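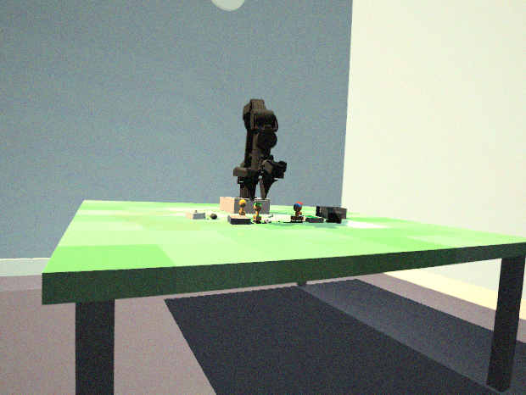 19 August 2020

August is when my kitchen turns on me. The butter slumps, the bread goes moldy if you look at it wrong, and every fruit fly in Huninden gets my address. These are the tips I've collected over a good many bad summers. Some came from my grandmother, some from the backs of packages, and a couple from doing the wrong thing until I got bored with it.

## Bread

Don't keep it in the fridge. It goes stale faster in there than on the counter, and it picks up the smell of whatever you've been pretending is still good. Slice the loaf the day you buy it, freeze the whole thing in a bag, and take out two slices at a time. Slip a bit of parchment between the slices if you like. I did that for a month and then stopped, and now I pry them apart with a butter knife like everyone else.

A stale end can be saved. Run it under the tap for a second (yes, really), put it straight on the rack of a hot oven, and give it five or six minutes. Eat it right away. It has one good hour in it and then it's a doorstop.

## Fruit flies

Put an inch of cider vinegar in a small glass with one drop of dish soap. No plastic wrap with tiny holes poked in it, no paper funnel. I've built the funnel. The flies admired it and went back to the peaches.

The trap won't do a thing if there's a better party elsewhere, so check these places first:

- the bottom of the potato bin
- the rinsed bottles you didn't rinse
- the rubber flap in the sink drain (lift it out and scrub the underside, and do this before lunch, not after)
- the mop

It was the mop, at our house. Hang it outside.

## Descaling the kettle

Our water out here could be sold as gravel. Once a month I fill the kettle halfway with equal parts white vinegar and water, bring it to a boil, switch it off and leave it for an hour. Then rinse, boil plain water, throw that out, and do it once more if you can still smell pickles.

Put a note on the kettle while it soaks. A cup of tea was made in ours during the hour in question, and I still hear about it.

Citric acid works too and smells of nothing. One heaped tablespoon for a full kettle. The Womano powder from the hardware store is the same stuff as the bag in the canning aisle, with a picture of a faucet on it and a price to match the faucet.

## Cutting boards that smell of onion

Coarse salt, half a lemon, scrub with the cut side, leave it ten minutes, rinse with cold water and stand the board on its edge to dry. If it's a wooden board, rub in some mineral oil once it's bone dry. Olive oil goes rancid and then you have an onion board that also smells like an old crayon.

Keep one board for onions and garlic and mark it. I burned a small O into the handle of mine with a hot nail. It looks like the board is surprised.

## Sandpaper grits, for people who only own one sheet

I keep a drawer of the stuff in the garage and for years I grabbed whatever was on top. What I use now:

| Job | Grit |
|---|---|
| Taking off old paint | 60 or 80 |
| Smoothing bare wood | 120, then 180 |
| Between coats of varnish | 320 |
| Polishing up a dull brass knob | 1000, wet |
| Showing off | up to 4000 |

Nothing in my house has ever needed the last one. I own a pack. It was on sale at Golla and the man ahead of me in line was buying it, and he looked like he knew things.

Write the grit on the back in marker, several times over, before you tear the sheet. The printed number is always on the piece you've already used up.

## Sticking drawers

Rub a plain white candle along the runners. Soap works for a while but gets gummy in damp weather, and August is nothing but damp weather. If the drawer still sticks, empty it before you blame the wood. Mine turned out to be holding a potato masher hostage at the back. It had been in there since we moved in and it wasn't even ours.

## Rings on the table

White rings are in the finish and will usually come out. Black ones are in the wood and you should buy a tablecloth.

For a white ring, lay a clean cotton cloth over it and run a warm, dry iron across for a few seconds. Lift, look, repeat. Steam off! Mayonnaise left on overnight is the other remedy people swear by. It does work, slowly, and in the meantime you have a table with mayonnaise on it and a dog who has noticed.

## Jar lids

Knock the edge of the lid on the counter, turning it as you go. Still stuck? Put on a rubber dish glove. Still stuck? Slide the tip of a spoon under the rim and lever until it pops. After that I put the jar back in the cupboard and make something else for dinner.

## Saving screws

When you take something apart, stick the screws to a strip of masking tape in the order they came out and write on the tape what they belong to. "Screws" is not a label. I have a coffee can with 336 of them in it, counted one rainy evening when the power was out, and I couldn't tell you what a single one of them used to hold together. Something in this house is quietly getting looser.

The same goes for those little hex keys that come with flat-pack furniture. Tape the key to the underside of the thing it built. The Altıntaş bookcase in our hall has had its key taped to the bottom shelf for years, and it's the only piece of furniture we own that doesn't wobble.

## Odds and ends

- Tomatoes sit stem side down and out of the fridge until they're ripe. Then all twelve of them will be ripe on the same afternoon.
- Freeze leftover coffee in an ice tray for iced coffee. Label the tray if you also freeze stock.
- A damp dish towel folded under the cutting board stops it from skating.
- Rusty garden shears: steel wool, a little cooking oil, wipe, work the blades open and shut, wipe again.
- Don't pour bacon fat down the drain. Pour it into an old can, let it set, put it in the trash.
- Burnt pan? Cover the black part with water, add two spoonfuls of baking soda, simmer for fifteen minutes and set a timer. I've burned the same pan twice in one evening.

The one about slipcovers and the washing machine will have to wait until the slipcovers dry.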